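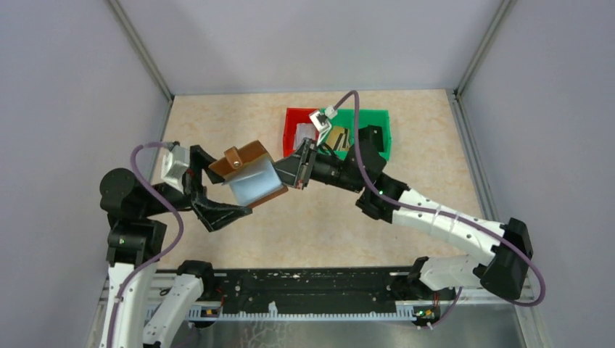

Brown case, blue pad, snap still done up. Sorting day!

Okay so a thread about the small brown case, because I posted about cleaning out my paper stuff in March and three of you asked what I did with the notepad holders. Settle in, it's a long one for such a tiny object.

1/ Background: I have a problem with stationery. When I moved everything out of the hall cupboard there were 52 bits of it. Pads, folders, card wallets, half a packet of envelopes from a hotel in Pallirness that I've been carrying between houses for years (why??).

2/ The rule I set myself was two bins, a red one and a green one, and whatever didn't go in a bin had to be opened up and dealt with on the spot. No "I'll look at that later" pile. I know my later piles.

3/ The case is the kind with a little strap over the top and a metal snap. I've had it long enough that my thumb goes to the snap without me looking. It came from a shop called Ojeda that used to be next to the ferry office in Skakimholm, and I paid way too much for it and regret nothing.

4/ Things I have found tucked inside cases like this over the years: a bus transfer, a recipe for plum cake with no quantities, somebody's phone number with no name, and a receipt from Flamis for 373 in a currency I can't even place. Always check before you chuck.

5/ Best way I know to empty one: undo the snap, hold it by the spine and slide the papers out flat. Don't tip it upside down and shake. I did that once over the kitchen sink and lost a cheque stub down the drain, my neighbour still brings it up.

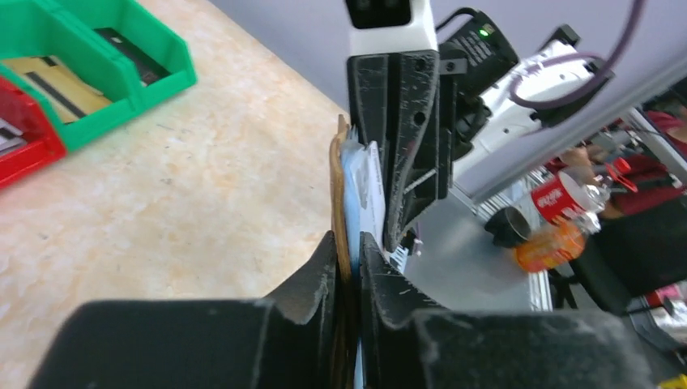 6/ Loose paper is the real time sink though. The cases are easy, you love them or you don't. But every single sheet wants to be read! I gave myself until 4 in the afternoon and at quarter to I was sitting there reading old grocery lists and feeling sentimental about leeks.

7/ What helped was a tip from my friend Oriana Cáceres, who does this for her whole family. Face down first. You sort by size and colour of paper with the writing hidden, and only flip things over once they're in groups. Feels silly, went twice as fast.

8/ Pads get their own treatment. If more than half the pages are blank it stays. If it's under half I tear out whatever I want to keep, and the blank ones go by the phone for messages. My favourite pad ever had 226 pages and I got to the last one, which I'm still proud of – it lives on the shelf like a trophy.

9/ A few of you asked about caring for old covers. I wipe mine with a barely damp cloth, let them dry somewhere out of the sun, and leave the strap undone overnight so it doesn't set in a weird shape. That's the whole routine, I'm not fancy.

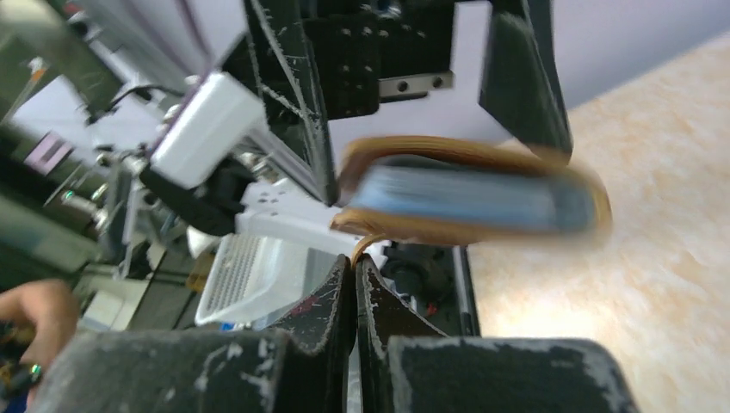
Do you keep the case once the pad in it is used up?
Depends on the snap. If it still closes with a good click I buy a refill the same size and carry on. If it's gone floppy I let it go, or it ends up holding stamps.

10/ Final tally for anyone keeping score: the hotel envelopes are gone (a moment of silence for Pallirness), the plum cake recipe has been promoted to the fridge door, and the brown case is staying with me.

11/ Drawers next. If you've got a good way to store odd-sized envelopes without them curling at the corners, please reply, mine look like potato chips.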